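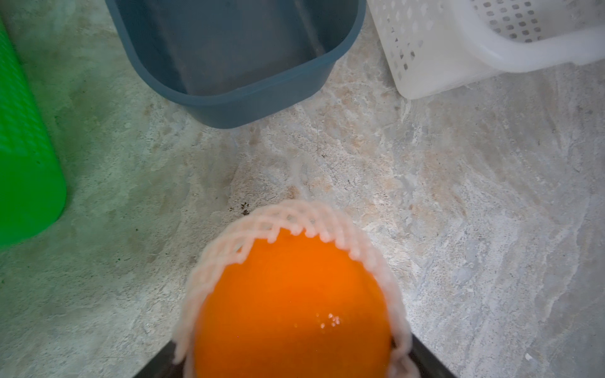

*Wrist view, Sunday session: orange in its foam sleeve, held between the two fingers, blue bin and white basket behind.*

**Sunday, fruit sorting, student project notebook**

Started at 10 with the kettle on and good intentions, and didn't get a proper grasp logged until well after 11, which I think is about normal for us by now! Most of that first hour went on the wrist mount. The bracket screws had worked themselves a bit slack again, so every view was tilted compared with last time, and I'd rather lose an hour than have to throw away another afternoon's recordings like we did in December. I've put a dab of thread-lock on both and drawn a pencil line across the bracket and the wrist plate. If the two halves of the line don't meet when you come in, please don't record anything until you've set it straight.

For those of you who missed the last meeting: the task for the Requena round is now settled, and it's sorting fruit by whether it has packaging on. Bare fruit goes in one container, sleeved fruit in the other, and the arm has to choose from its own camera with no help from us. We're calling our entry Kusia, after a long argument that I won't go into, and the name is on the form now so it's too late to complain.

I spent the day on sleeved oranges only. I know the plan said to mix them, but the sleeves are where we lose points and I wanted to get a proper feel for why. The foam is lovely stuff to grip, in a way. It's soft, it gives, and the fingers don't need to be anything like as well lined up as they do on bare peel. The trouble is that the fingers close on the net and the controller decides it has hold of something, when all it's really done is squash foam. On the early tries I had the closing force at the same setting we use for bare fruit and the orange slid out of the bottom of its sleeve twice, once rolling a very long way under the bench. I went after it with the broom handle and came back with the orange, a pen and somebody's missing hex key (it's in the top drawer now, do come and claim it).

What helped was going in lower and closing in two stages. Stage one is a gentle close until the fingers first feel anything, then a short pause for the foam to settle, then stage two, up to the full grip. I also dropped the approach so that the fingers come in under the widest part of the fruit and it sits in the V between them. The picture at the top is from one of those, and I was quite pleased with it - the net is pressed flat along the fingers and the orange is sitting square with its face showing through the opening.

Some numbers, so that they're written down somewhere other than the back of my hand:

- Grip setting, stage two: 80 (same units as the slider, whatever those are, we still haven't checked)
- Tries with the two-stage close: 28
- Dropped: 2, both while lifting, neither on the way across
- Pictures in the training folder after today: 2,218

I was going to leave it there and be happy, but then I went through the recordings on the laptop and I have a worry about the labels. When the fruit is held as close as that, it more or less fills the bottom of the view and the foam nearest the lens goes blurry. The strands at the edges turn into a sort of pale smear, and the bit of the picture that is sharp and bright is all orange peel. The Usov script (the old labelling one, from last year's group) cuts a square out of the middle of each fruit before it passes it on, and if you do that to a picture like today's you get a square that is nearly all peel. No wonder it keeps telling us "bare"! I feel a bit silly for not looking sooner, because we've spent two meetings blaming the lighting.

My suggestion is that we make the square bigger, so it takes in the top rim of the sleeve. The loops and zigzags along there are about the clearest sign of packaging you could ask for, and they show up nicely against the floor. The other way would be to decide before the arm goes in, from a bit further off, and just trust that decision once the fruit is in hand. I lean towards the first because it's one line to change, but I'm happy to be argued out of it.

Two smaller things while I remember. The shine on the peel comes out as a little patch of pure white, and the Fludetti colour check throws out any picture with white in that region, thinking it's glare on the lens. I've turned the check off for now and left a comment in the settings file saying so. Please don't turn it back on without having a look at what it rejects first. Also, there are crumbs on the floor in the recordings. They won't hurt anything, but the floor pattern is quite busy enough for the detector as it is, with all that veining, so a quick sweep before each session would be kind, and could we please eat at the other table.

I did try moving the blue bin a hand's width nearer towards the end of the afternoon, to shorten the swing. It saved a little time per fruit, though the elbow passed closer to the white basket than I liked, so I put the bin back where it was and left tape on the floor at the corners. Worth another go if we find a better place for the basket.

For next time:

- [ ] Widen the crop and run it over today's pictures again
- [ ] Same two-stage close on bare oranges, to see whether it bruises them or just wastes time
- [ ] Ask whether the Requena rules let us bring our own sleeves
- [ ] Find out what the grip slider units are (really, this time)
- [ ] More oranges. A couple of ours are getting soft and I don't trust any grip results from them

Packed up just before 5. Arm parked, power off at the wall, recordings copied to the shared drive and also to the memory stick in the biscuit tin.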